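Variable rate loan – prime went down, my payment didn't move. Normal?

tightmargins
Posted 3rd February

Small shop, first time borrowing for the business so go easy on me. We have a line of credit plus a term loan with Sanville, both variable, both tied to prime. Took them out when rates were high and the loan officer told us straight out that when the Fed starts cutting we'd feel it. Well it cut, it was all over the news, prime came down, and the term loan payment is the exact same number to the penny. The line of credit interest did drop a little. $53 on the last statement, whoopee.

I called. Got a nice kid who said "the rate adjusts according to your note" and then read me the same sentence again when I asked what that ment. So I dug out the note. It says the rate is the index plus a margin of 2 points, "subject to the Floor Rate," and that it "shall be adjusted on each Change Date." Change Date is defined on some other page I can't find, the scan we got is missing at least one sheet. There's also a line about "payment amount may be re-amortized at Lender's discretion" which I do not love. 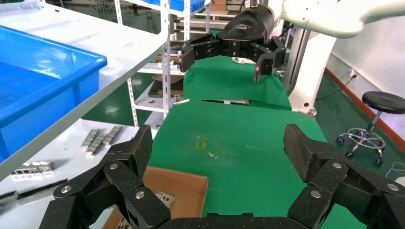 Second half of this is the borrowing base form for the line, wich is due at the end of every month and I think I've been filling out wrong. They lend against receivables and inventory. Receivables fine, Folia spits that out. Inventory is where I get stuck. Does a cardboard tray with a few flat metal parts in it, sitting up front, count as inventory or is that work in process or just supplies? The form has a box for each and they get different percentages – WIP gets zero. I've been lumping everything in inventory. If that's wrong, did I overborrow??

Also thinking about moving the whole thing to Lekota. They do fixed. But there's a prepayment thing in the Sanville note and we still have 21 months to go on the term loan. Is it worth it if rates keep falling anyway or am I locking in at a dumb time. Everybody I ask has a different theory about what the Fed does by August.

So: why no change in payment, is my inventory form a problem, and stay or go. Thanks in advance, sorry for the wall of text.

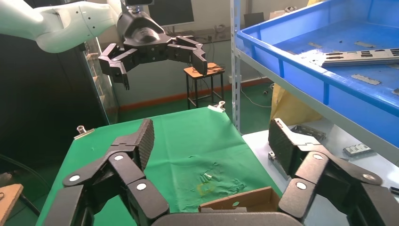

ledgerlines

Floor. Almost certainly the floor. Go find the number next to "Floor Rate," it'll be in the definitions or on the rate sheet stapled to the front. Lots of banks wrote notes when rates were high with the floor set at or just under the starting rate, so you float up but never really down. Legal, common, annoying. If the index plus margin is still above the floor then it's the second thing, the Change Date. Some loans reset the day prime moves, some once a quarter, some once a year on the anniversary. Your line probably resets right away, which is why that one moved and the term loan didn't.

Third possibility, and check this before you yell at anyone: the rate did drop and the payment stayed level. On a lot of term loans the payment is fixed for the year and the split changes. More goes to principal, less to interest. Look at the interest portion on the last few statements, not the total. If it's falling faster than it was before the cut you're getting the benefit, just not in cash this month.

Ask for a complete copy of the note. In writing, email is fine. They have to have it and you signed it. Don't ask the phone line, ask the loan officer or the branch manager.

On the form. Rule of thumb only, the definitions in YOUR agreement win:
Bought and not touched yet – raw materials, usually goes in inventory
Cut, drilled, half assembled – WIP, usually excluded
Done and ready to ship – finished goods, inventory
Stuff you use up but don't sell (rags, blades, tape) – supplies, excluded

So your parts could land in any of those depending on what's been done to them. If you've been lumping it all in, the number has been too high, yes. Doesn't automatically mean you overborrowed, only if your balance went over what the corrected number supports. Redo the last few months, and if you were over, tell them before the field exam finds it. Banks are pretty relaxed about a borrower who calls first. They are not relaxed about the other kind.

udness_mike_no_more

just refinance. I was with a bank in Udness for years same story, rates go up in a day and come down never. went fixed with somebody else and sleep fine. everyone says wait for the fed but the fed doesnt set your rate your bank does

rowboat_k

Wouldn't just refinance, no. Get the payoff letter first. Prepay penalties on these come in 2 flavors mostly, a flat percent of the balance that steps down each year, or a yield maintenance formula that looks like algebra homework. Flat percent with under two years left might be small. The formula kind gets worse when rates fall, and that's exactly when you want out. So find out which.

Then add up: penalty, Lekota's origination fee, lien filing and release, whatever your lawyer charges to read it. Compare that to interest saved over the months you have left. Short loan, not many months to earn it back. Also check if the line and the term loan are cross-collateralized. If they are you can't move one without the other, Sanville will have a blanket lien and Lekota will want first position.

What I'd try before any of that – ask Sanville to lower the floor. Seriously, just ask. Get a written quote from Lekota and bring it. They did it for us, took a one page amendment and a small fee. Better odds if your deposits are there too.

And nobody on here knows what the Fed does by August, me included. If the fixed payment is one you can live with in a slow month that's your answer, if it isn't then it doesn't matter what the rate is.

tightmargins

ok found it. missing page was stuck to the back of the insurance certificate. Floor is the SAME as the starting rate, so ledgerlines called it. Emailed the loan officer about an amendment and asked for the payoff letter in the same email. Redoing the inventory numbers tonight, will post back when I know how bad.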